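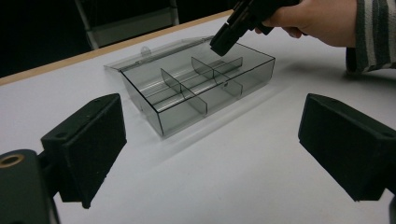 Notes from the April planning meeting, Sollon Bridge Day

Room 15, right after the last bell. These are my notes and I type the way I talk, so if you want the short version, skip to the to-do list at the end.

Present: Cleiton Queiroz (physics, running the meeting), Belmiro Prata (wood shop), Ms. Aldana from the math department, Mr. Tierney from the middle school, two juniors from last year's winning team, three parents, and me taking notes again. The art department sent word they'd join next time.

Last meeting's notes

Cleiton asked if anybody had changes. Belmiro did. I had written that he "agreed" to build the new loading stands and he would like the record to show that he said he'd think about it. So noted! He has now thought about it and he's building them. Notes approved with that fix.

Where we stand on teams

We have 54 teams signed up, counting the ones from Gerima Middle School. That's a lot more than I was ready for, and I think I said so out loud. Mr. Tierney told us his eighth graders started asking about it back in the fall, and he has let them use two class periods for sketching so far. He would like more time but he has state testing to get through, same as everybody.

Ms. Aldana asked if we should close sign-ups now. We went back and forth on this for a while. One of the parents felt bad about turning kids away when the whole idea is to get more of them building things. Cleiton's worry was the schedule, with every bridge needing to be weighed, measured, and loaded until it breaks, and only so many hours before the buses come. We settled on closing sign-ups at the end of the month and keeping a waiting list, and if a team drops out the next one on the list moves up. Teams stay at two to four students. A single student who wants in will get matched with a team, and I'm the person to email about that.

Rules for the bridges

This took up most of the meeting, and I should have brought a snack.

The basic task is the same as last year. Each team gets a packet of craft sticks and a bottle of white glue, builds a bridge at school or at home, and brings it in to be tested. The limit is 300 sticks. Last year we didn't set a limit at all and we ended up with one entry that was really more of a solid block (very strong, I'll give them that). The juniors both spoke up in favor of a limit. They said the planning was the part they learned the most from, and that it was the first time the triangles stuff from geometry had felt like it was for something.

Scoring will be the load held divided by the weight of the bridge. Ms. Aldana wants the students to work out their own ratio on the score sheet and show the steps, with a judge checking it. Mr. Tierney was a little nervous about long division in front of a crowd. We compromised: high school teams do it by hand, middle school teams can use a calculator.

There was a question from one of the parents about painting. Paint adds weight, so it's allowed but it counts. No spray paint inside the building, please. Markers are fine.

There was also a long talk about cutting the sticks. Belmiro is fine with cutting as long as it happens with the small hand saws in the shop or with scissors meant for it, and as long as nobody uses a kitchen knife at home. He was pretty firm on that one. Cut pieces count as a full stick each. I can already hear the arguments, but it's written down now.

Soaking and bending the sticks: allowed. One of the juniors explained how you do it and I didn't catch all of it, something with a mug and a rubber band and leaving it overnight. She has offered to show other teams after school if we can find her a sink.

The written part

New this year, every team turns in a one-page explanation of the design. Cleiton's been wanting this for a while. He'd like to see a sketch, a guess at how much the bridge will hold, and a few sentences about why they chose that shape. It doesn't change the load score, but there will be a separate award for the best page, and the English teachers have agreed to read them.

I asked whether the page could be in a language other than English, as we have a good number of families at Gerima who would be helping out at home in Portuguese or Spanish. Everyone was in favor. Cleiton and Belmiro will read the Portuguese ones and we'll ask the Spanish department for a reader.

Mr. Tierney asked how strict we'll be about the guess. Not strict. A team that guesses way off and then writes a line afterward about what surprised them has done exactly what we'd hope for, as far as I'm concerned.

Testing equipment

Belmiro gave us the rundown. The old loading stand has a wobble and he doesn't trust it with the heavier weights anymore. He's building 2 new ones out of lumber he already has in the shop, so we can run two lines at once, and the old one will be taken apart for the hardware. He'd like a couple of his third-period students to help, and for it to count toward their project hours. Cleiton will check with the office but he didn't see why it wouldn't be okay.

We're borrowing the scale from the chemistry lab. It's the Kadberg one, and it has to go back the same afternoon or I'll be hearing about it until graduation. Ms. Aldana will sign it out and sign it back in.

Weights: we have enough of the small ones. For the big loads we've been using buckets of sand, which worked last year apart from the sweeping. Belmiro wants a tarp under each stand. Safety glasses for anybody standing at the stands, judges too, no exceptions. Spectators stay behind the tape.

The place

We've got Sampaio Hall for the whole school day. Setup can start as soon as the breakfast program clears out, and we need to be out before the evening volleyball practice. The stage curtain stays closed because the spring musical's set is behind it and the drama people asked us very nicely.

One of the parents brought up the sound. If you were there last year you'll remember that you couldn't hear a single score being read. We talked about a microphone, and then about whether the microphone was the problem or the gym fans were. Cleiton will ask if the fans can be off during the scoring. If it's hot, we may just have to shout.

We also talked about putting the scores up on the wall with the projector so that kids can see where they stand as it goes along. I like this idea a lot. Ms. Aldana has a spreadsheet that does the sorting by itself, and one of the juniors will run it.

Food and prizes

Pizza for the teams at lunch, paid for out of the activity fund. The parents will do fruit and water. Please put allergies on the sign-up form — I'm still missing that part for plenty of teams and I'll be chasing people down in the hallway.

Prizes stay small. Ribbons for the top three in each division, plus best page, plus the one everybody cares about, which is Best Break. That one goes by applause. Belmiro offered to make a wooden plaque that stays in the front case with the winning teams' names on it, and we all said yes before he could change his mind.

Other business

Mr. Tierney asked about having a practice day at Gerima so the younger kids can see a bridge loaded before they build their own. Cleiton would be happy to bring the old stand over before it comes apart, light loads only. Belmiro said fine, light loads only, and asked me to write it down twice, so there it is.

A parent asked if we could do something other than bridges next year. Towers came up, and so did little wind-powered cars. We ran out of time on this and it'll be first on the list at the wrap-up meeting.

To do

Cleiton: talk to the office about project hours, ask about the fans, set up the practice day with Mr. Tierney.
Belmiro: loading stands, tarps, plaque.
Ms. Aldana: scale, score sheets, spreadsheet.
Mr. Tierney: get the rules to Gerima families, pick the practice day.
Parents: fruit, water, tape for the spectator line.
Juniors: stick-bending session, projector.
Me: waiting list, allergies, matching up the solo students, Spanish reader, and finding a sink.

Next meeting is in the same room at the same time, two weeks from this one. I'll send a reminder the day before, and I'm bringing pretzels.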